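Home Projects Datasets Wiki Files Contact

# desk-tidy-set

Data card for the desk-tidying recordings made by the Calau student robotics club. Maintained by Remzi Güler. Last edit Sat 20 April.

## What this is

496 recordings of a humanoid robot being driven by a club member through small jobs at a white desk. Most of them are pick, move, set down. The robot does not decide anything in these files. A person moves it, the joints are logged, and later somebody trains a model on the logs and writes a cheerful poster.

I was asked to write this card in a "positive tone." I have tried to write it in a correct one.

## What's in the folder

- `runs/` – one folder per recording, joint log plus video
- `notes/` – operator notes, where the operator bothered
- `splits/` – train and test lists
- `old/` – recordings from August, different arm calibration, do not mix

The August files look fine when you play them back. They are not fine. The wrist offset was changed afterward and the old value was never written down, so any model trained on both sets learns two different wrists.

## How runs were labeled

Each run got one label from the operator: done, partly done, or failed. Operators labeled their own runs. You can guess how that went. I went back over 170 of the runs marked done and changed 70 of them. Common problems:

- object let go early and landed more or less where it should
- object placed, then pushed by the forearm on the way out
- operator stopped the log before the release

The remaining done labels have not been checked by a second person. If your success rate depends on them, check them yourself.

## The split

The train and test lists were drawn at random across all runs. Since many runs are near copies of each other from the same afternoon, a good test score mostly shows that the model remembers the afternoon. Use `splits/by_session.txt`. It gives lower numbers and I trust it more.

## Flat objects

The "panel" jobs are the ones in the competition video, so people ask for them first. The gripper gets hold of a flat square panel and has to bring it over the middle of the desk, near the stack and the clear holder.
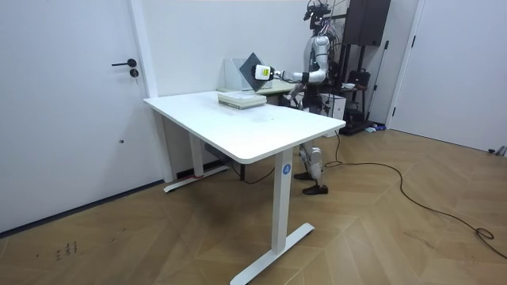

Brigitta Marti disagrees with me on the panel jobs and wants it recorded that a tilted panel is still a held panel, that the entry rules for the Lerkurska round ask only for a controlled transfer, and that if the card keeps calling these runs weak then nobody in next year's club will touch them. Fair enough, it's recorded. The rules also don't define "controlled."

My own view is unchanged. Grip angle varies a lot between operators and isn't logged – you have to read it off the video. Treat the panel runs as practice material.

## Known gaps

- Only 3 operators, all right-handed
- One desk, one room
- No force readings at the gripper
- Dropped objects were often left out of the notes

## Use

Free for class and club work. Please don't cite it as evidence that the robot can tidy a desk.

Related

- Evach gripper notes
- Lerkurska round: entry rules and scoring
- Altıntaş log viewer, setup
- Wrist calibration, what we know
- Club poster, draft with comments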